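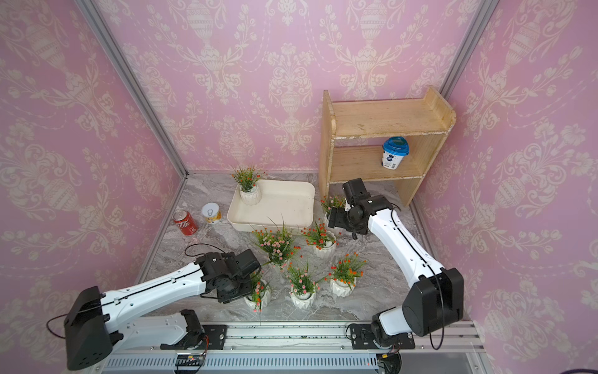
# Two-arm planner: arms wait on each other in cluttered layouts

**Forum: Motion Planning and Control / Pasolier 2 users**

---

**stekholm_lab_ops** wrote:

We request comment on a planning problem that has delayed our acceptance tests at the Stekholm site. The cell has two arms on a shared aluminum rail, with a pine shelf at the back right and a patterned wallpaper lining on three sides. The task is to move potted artificial plants from the open floor into a white plastic tray. The tray sits left of center. One plant is placed in its back left corner at the start of the trial, and six others stand in front of it.

The planner is Pasolier 2 with the default coordination layer. Each arm plans separately and reserves the volume it intends to sweep. When the left arm holds a reservation over the cluster, the right arm stops near the shelf and waits. When the left arm then replans, its new path frequently crosses the volume held by the waiting arm, and neither arm proceeds. The supervisor clears the condition after a timeout, and the same condition often returns.

We ran 200 trials on this layout. The share that ended in a timeout was well above our acceptance limit. With the cluster thinned to two plants, the condition did not appear.

Settings in use:

```
coordination: reserve_swept_volume
replan_on_block: true
hold_while_waiting: true
collision_padding: default
attached_cables: ignored
```

We would be grateful for guidance on whether this is a configuration matter or a limit of the method.

---

**dendcombe_controls** wrote:

Please set `hold_while_waiting` to false before changing anything else. With the present setting, an arm that is waiting keeps its full reservation, including the part of the path it has not yet begun. Two arms that both hold and both wait will block each other. This is the expected behavior of that setting, and the manual for version 2 describes it under "Reservation lifetime."

With the setting off, the waiting arm keeps only the volume it presently occupies. It must request the remainder again when it resumes. Cycle time will increase slightly.

---

**subramaniam_planning_group** wrote:

We do not agree that this is the first change to make. Releasing the reservation treats the result. The cause is that each arm is planning alone in a space that both must enter. In a layout such as this one, nearly every useful path for the left arm passes over the middle of the floor, and so does nearly every path for the right arm once it leaves the shelf area.

Our group has moved entirely to joint planning for cells of this size. The two arms are treated as one system, and a single path is found for both. Planning takes longer, but mutual blocking of the kind described cannot arise within a planned segment, as the plan already accounts for both arms. We would recommend the `coupled` mode with a warm start from the separate plans.

---

**dendcombe_controls** wrote:

The coupled mode is sound for fixed goals. The original poster has `replan_on_block` enabled, which suggests that goals change during motion when the perception module revises a plant position. Every revision under the coupled mode stops both arms. In our own tests at Dendcombe, the arms spent more time stopped for replanning than they had spent waiting on each other before.

I would also ask the original poster how the plants are represented in the collision model. If the leaves are included as solid geometry, the free space between pots may be almost nothing.

---

**stekholm_lab_ops** wrote:

Thank you both. The points are taken in order.

Goals do change during motion. The perception module publishes a revised pose whenever its estimate moves by more than 5 mm.

The plants are represented by convex hulls fitted to the segmented point cloud, leaves and flowers included. The largest, a pale pink one with long grass-like leaves, stands in front of the right corner of the tray. Its hull is much wider than its pot and reaches over the tray edge. We had not considered this to be a fault, as the intention was to keep the grippers clear of the foliage.

---

**night_shift_integrator** wrote:

The hull of the large plant would be my first concern. A hull around long, spreading leaves fills all the empty air between them. The planner then sees a solid block between the cluster and the tray, and both arms are sent over the top of it by the same route.

We separate each plant into two bodies:

- **Pot:** a rigid body with normal padding. Contact is never allowed.
- **Foliage:** a soft body with a cost for entering it. Contact is allowed at low speed.

The white faceted pots are nearly ideal for this. They have a plain shape, and one primitive fits all of them.

---

**subramaniam_planning_group** wrote:

We support the separation of pot and foliage. We would add a caution on segmentation. The wall lining carries a printed pattern of urns, leaves and floral sprays, and the plants being segmented are also pots, leaves and flowers. A segmentation model working from color images alone may assign parts of the wall to the plants. Please confirm that depth is used to reject anything at the wall surface. A few stray points at the back wall would stretch a convex hull across half of the floor.

---

**stekholm_lab_ops** wrote:

We have checked the logs from Wednesday and can confirm the last point in part. Depth is used, but the wall filter was set from an earlier calibration in which the side walls were taken to be square with the back wall. They are angled. Points near the left wall were passing the filter, and on several trials a hull had been extended in that direction. The Coca-Cola can and the opened tin can on that side were merged into the same body in a smaller number of trials.

The filter planes have been fitted again to all three walls. We will leave the coordination settings unchanged until the effect of this has been measured.

---

**cable_route_skeptic** wrote:

May I raise `attached_cables: ignored`? On the left arm there is a thin cable that loops up and over the wrist near its end, and on the right there is a loose loop hanging from the base. The first of these travels through the shared space. If the collision model does not include it, the planner may call a path free when the cable would pass through the other arm.

I would attach a simple capsule to the left wrist link, large enough to enclose the loop. It is a crude measure, but it costs very little planning time.

---

**dendcombe_controls** wrote:

I must respectfully disagree. A capsule of that size at the wrist will add to the very crowding this thread is trying to remove. The better remedy is to secure the cable closer to the link. Geometry should not be added to the model to excuse something that can be corrected with a clip.

---

**cable_route_skeptic** wrote:

The cable needs slack for wrist rotation. It can be shortened, but it cannot be laid flat. I accept that a smaller capsule would serve once the routing has been improved. I do not accept that the model should contain nothing at all.

---

**stekholm_lab_ops** wrote:

We report the following from a second set of trials on the same layout. The changes were applied one at a time.

| Change | Effect on mutual waiting |
|---|---|
| Wall filter fitted again | Clear reduction |
| Pot and foliage separated | Further reduction; timeouts now rare |
| `hold_while_waiting: false` | Remaining cases cleared without supervisor action |
| Wrist capsule, reduced size | No measurable change; retained |

The coupled mode was tried for comparison. It produced no mutual waiting, but the stops for replanning were frequent, as predicted above. We would consider it again if the pose threshold were raised.

One matter is still open. When the right arm starts just in front of the shelf with its fingers pointed down, its first motion is sometimes slow to plan. The lower shelf, which holds a white container with a blue lid, is modeled correctly as far as we can determine.

---

**subramaniam_planning_group** wrote:

Please increase the sampling limit for the first segment to 1,000 and report whether the delay persists. A start posture close to a shelf edge leaves few valid directions, and the default limit may be exhausted before one is found. We would also ask that the pose threshold be tested at a higher value before the coupled mode is set aside.

---

**stekholm_lab_ops** wrote:

Both tests have been scheduled — the sampling limit first, as it requires no change to the perception module. Results will be posted in this thread.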